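Werkeck Color Care Laundry Liquid, 48 oz

I make a lot of small-batch laundry liquid, and this is the one I use at home every week! Odette Bodin and I worked on the recipe for two winters before we were happy with it, and it's still the bottle I reach for first.

It's made for colored clothes — pinks, purples, soft blues, all the shades that go dull so fast. There's no bleach and no brightener in it, and the scent (a little lavender, a little orange peel) is light enough that it's gone by the time you fold.
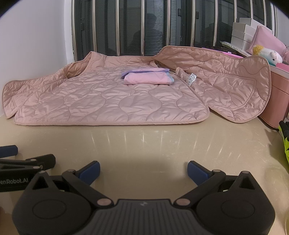
One bottle does about 50 loads in a regular machine. Use one capful for a normal load and two for a big one. Cold water is fine, and I wash nearly everything that way. For collars and cuffs, rub in a few drops and leave it for ten minutes first.

Please don't use it on wool or silk. Our Amoah Wool Wash is the one for sweaters, and Zuweira Ackah is mixing a fresh batch of that in April.

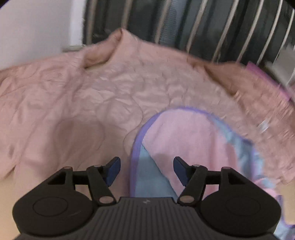 Dusty pink, one of the shades it's made for.

Details
Item number: 1065
Size: 48 oz, screw cap with measuring line
Scent: lavender and orange peel
Also sold as: 2-bottle set
Refills: bring your empty to the Plostgate shop before 4 p.m.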